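Home | Field Notes | Publications | Support | Contact

Satstead Conservation Trust
28 Jan 2025

1/ The Trust is pleased to share the background to its new field volume, The Gyamfi Record, written by Adjoa Ayaaba with maps by Theophilus Adjei. The posts in this thread explain how the book was made and where readers may obtain it.

2/ The volume covers four seasons of work in the forest along the upper Gyamfi River. It is the first account of the area published by the Trust for general readers. 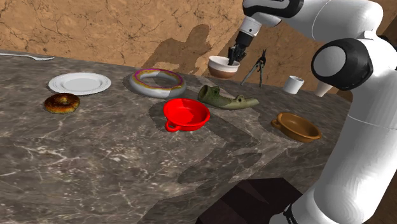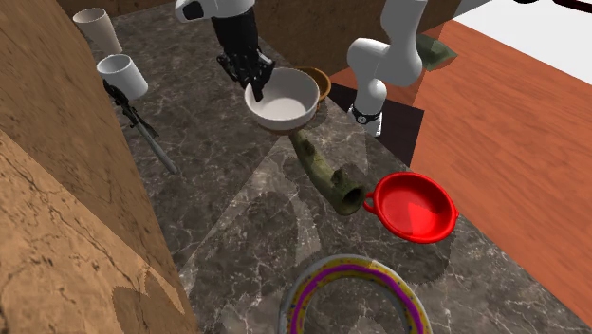

3/ Ms. Ayaaba first traveled to the Gyamfi as a junior member of a fish survey. The survey was planned for 10 days. High water closed the lower landing, and the party remained in camp for most of November.

4/ During that stay she began a daily notebook, recording river levels, bird calls at dawn, and conversations with the families who fish the side channels. Those pages became the first chapter and are printed with few changes.

5/ The notebooks now held in the Trust's archive contain 3666 dated entries. Each was typed, checked against the original, and indexed by place. Entries spoiled by damp were left out of the book unless a second observer had recorded the same event.

6/ Mr. Adjei drew the maps from his own survey walks. The river has moved its bed in several places, and older charts were of limited use above the second rapids. His map of the Pletent oxbow appears on the inside cover.

7/ Place names follow the usage of the river communities. Where two villages use different names for the same stream, both are given. The Trust thanks the elders who reviewed the list and corrected the spelling of many smaller creeks.

8/ Readers have asked whether the book gives the locations of giant otter dens. It does not. Den sites and nesting trees are described in general terms, and the maps omit them. Requests from researchers may be sent in writing to the Trust.

9/ Chapter 4 concerns the research station at Vimemon, from the clearing of the first trail to the replacement of the original roof. It includes the full text of the station rules, which visitors are still asked to read before boarding the boat.

10/ The first printing is 200 copies. A set has been reserved for the schools along the river and will travel upstream with the next supply boat. The remaining copies may be ordered from the Trust's office.

11/ Corrections are welcome and will be entered in the second printing. Please give the page number and, where possible, the source. An error in the caption on the Pletent map, where the scale bar is labeled in the wrong unit, has already been noted.

12/ Ms. Ayaaba and Mr. Adjei will answer written questions from members in the next issue of Field Notes. Questions should reach the office before the issue closes.

18 shares | 6 comments

This site uses cookies to remember your settings. Accept | Manage choices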